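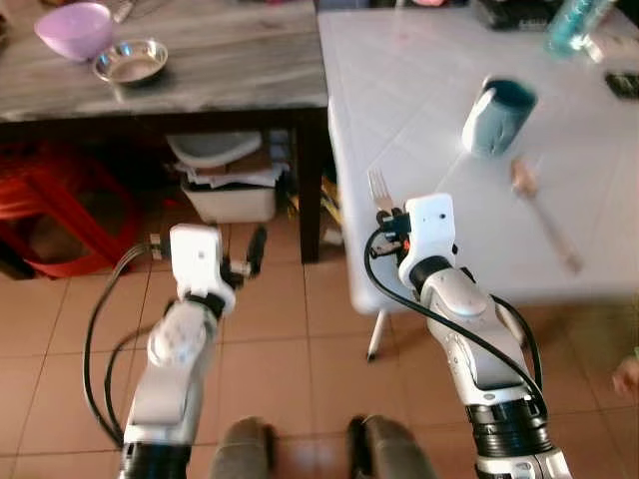
About Clesulport

By Facundo Villalba
Updated June

Clesulport records demonstrations for two-arm robots. Customers send us a list of household tasks, and our operators perform each one through the robot, by remote control or by moving the arms directly by hand. What we deliver is the recorded motion of both arms and both grippers, matched in time to the view from the head camera, with a written label for every attempt.

The company was started by Nélida Villalba and Facundo Villalba after several years of servicing packaging equipment. Nélida runs recording and operator training. Facundo is responsible for the hardware, the file format and this page.

Most of our work is tabletop work: cutlery, cups, bowls, bottles. These objects are cheap to replace and hard to handle consistently. A fork can be gripped at several points along its length, and the choice decides whether it can be laid down flat afterward or has to be turned first. A mug offers the rim, the body or the handle. We ask customers to state which grasp they want. If they have no preference, the operator chooses and the label says so.
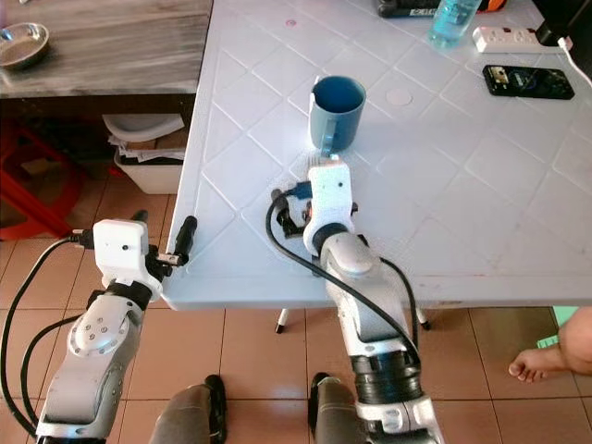 Reading time: 2 min

Recording takes place in furnished rooms, on ordinary tables, with ordinary clutter left where it is. Cables, phones and bottles stay on the table unless the task sheet says otherwise. A customer who needs a bare surface can request one, and that set is stored separately so the two are never mixed.

New operators train for 70 hours before their recordings are accepted. The first part is spent on approach only: bringing an open gripper up to a mug, stopping short of contact, and backing away along the same path. Closing the gripper comes later. Operators coming from video games tend to move too fast at this stage - the arms follow, but the resulting motion is of little use for teaching.

Current projects

Skornumeo is our table-setting and clearing set. It covers 146 task variants, each performed by at least 2 operators. Failed attempts are kept and marked with the point of failure. Customers may filter them out, though most ask for them.

Troncoso is the software our operators use to control the arms and review what they have recorded. It is written in house and is not sold separately. Each attempt is replayed once before it is labeled, and the reviewer is never the person who performed it.

Drovness is a smaller project on hand guiding, in which the operator holds the arm and leads it through the task. It gives cleaner wrist angles than remote control and is slower to record. Almost 425 attempts have been accepted so far.

Working with us

We quote per accepted attempt. A task sheet should name the objects, the starting layout, the required end state and which arm is to do the work. Where either arm is acceptable, write "either" - a blank field will be sent back. Sample recordings are available on request and include the label file and a description of the format.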